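The Table by the Bench

I got to the lobby of the Brindesance building way too early, which is how I am with everything. My appointment with the Ferreira people was up on 11, and they'd told me to wait downstairs until somebody called my number. My number was 1017. I wrote it on the back of my hand, because I lose slips of paper the way other people lose umbrellas.

So I picked the black table, and I started doing what I always do when I'm nervous. I tidied.

It wasn't my table and it wasn't my stuff. There was a white mug with little black dots on it, a dark red coaster with nothing on it, a tall bottle with a green and yellow label, and a bunch of stickers scattered at the back like somebody had been dealing cards and got bored. I told myself I'd only look.
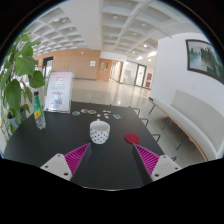 The coaster was what got to me. A mug right there, a coaster right there, and a big stretch of black tabletop between them! My grandmother would have had a word to say. She had a set of red ones she'd bought at Famo, back when Famo still had the store on our street, and if you set a glass down on bare wood she'd slide one under it before you'd let go. I was five before I understood that other families just put their cups down wherever.

I moved the mug first. Then I decided that was too forward, moving a stranger's mug, so I put it back. You'd think a grown woman with a job interview coming up could sit still for a few minutes, but no, I'd already started in on the bottle.

I set it over in front of the sign in the clear holder and thought it looked pretty good there, all that green and yellow against the white sheet. I can't read Chinese, so for all I knew the sign said please do not touch the items on this table. It had a line in red, and red is never a great omen. I turned the bottle so the big black characters on the yellow band faced out, the way they'd face out in a store window. 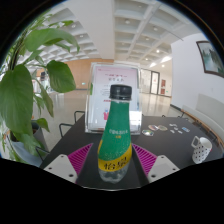

Then a voice called 1488, and I about jumped out of my skin. 1488! How were they on 1488 when I was 1017? I checked my hand. I checked the other hand, for some reason. Either they'd gone right past me or the numbers went in an order only the Ferreira people understood, and I wasn't going to be the one to go ask.

I stood there holding the bottle – I don't remember picking it up again – and thought about the bus back to Brirkden, and the blouse I'd ironed twice, and how I'd have to tell my mother I missed my turn fussing with a stranger's drink. The coaster was still sitting there with nothing to do. So I put the bottle on it, and took my hand away slowly, and I felt better than I'd felt all morning.
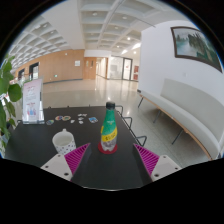
Why not put the mug on the coaster, when the mug was what had bothered me in the first place?

I'd thought about that, and it came down to the bottle being the one I was holding. Also a mug has somebody's mouth on it, and a bottle with its cap on seems more like public property.

I was squaring up the stickers in my head when a woman came and stopped next to me. She looked at the mug. She looked at the bottle on its red coaster for a good long while.

"Did you do that?" she said.

I said I had, and that I was sorry, and that I'd put it back wherever she wanted it.

"Leave it," she said. "Are you 1017?"

I held up my hand so she could read it, and we went to find the elevator.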